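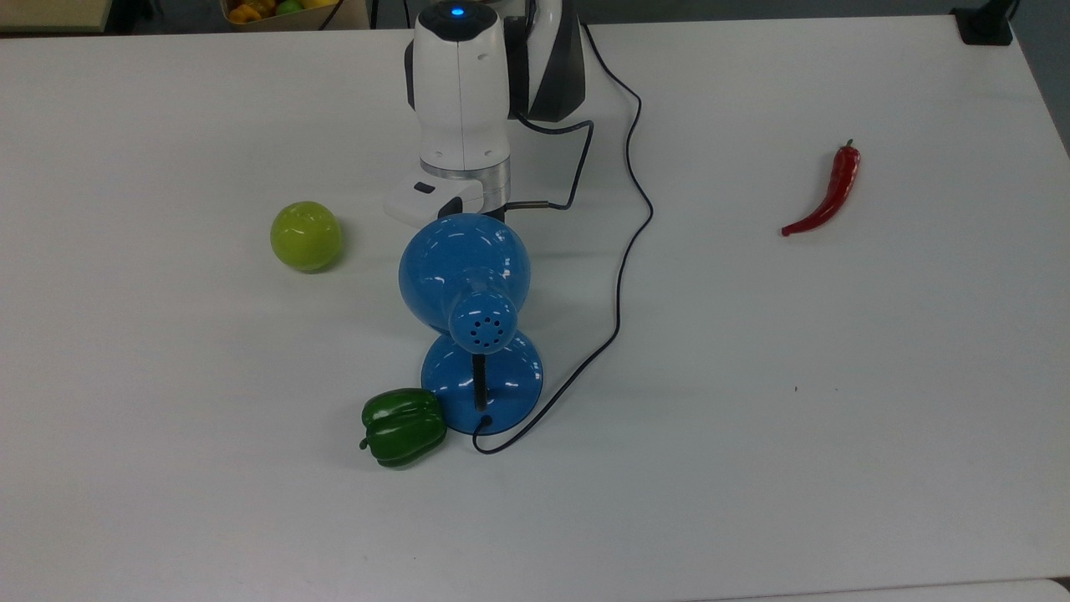 2 min read

Pallavi Rastogi has run execution research at Predis since the firm moved its futures book to systematic trading. Her subject is slippage: the gap between the price a backtest assumes and the price the account gets. We spoke by phone on November 12, 2022.

Her main objection is to the fixed cost. "People subtract one tick per side and call it conservative," she said. "One tick is fine in the front contract at midday. At the open, or in a deferred month, it can be far too small."

Predis compared 3198 of its own orders with the prices its simulator had assigned to them. Market orders sent in the first 7 minutes of the session accounted for almost half of the total shortfall. Limit orders had a different problem. The simulator filled them whenever the price touched the limit, while the live orders often sat in the queue and expired.

"A touch is not a fill," Rastogi said. "We now require the market to trade through the limit. That removed two systems from the book in April. Both had looked good for years, on paper."
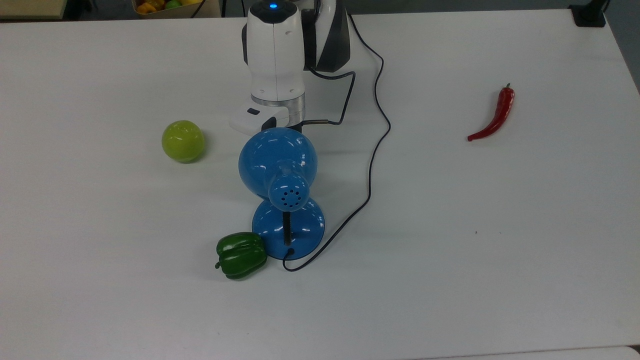 White arm behind a blue desk lamp.

She estimates cost from the spread, the recent range and the order's share of volume, fitted separately for each market. Her colleague Lionel Barbier argued for a single pooled model, on the grounds that 149 fills in a thin contract cannot support three parameters. Rastogi concedes the point for the smallest markets, where she borrows the estimate from a related contract and doubles it.

Does she test for the effect of her own orders? "Only crudely. We split the order at random and compare the pieces. The noise is large and I would not trade on the result."

Asked what a trader without a fill history should do, she suggested running each backtest at several cost levels and recording the one at which the profit disappears. "If it is close to the spread, I stop there," she said.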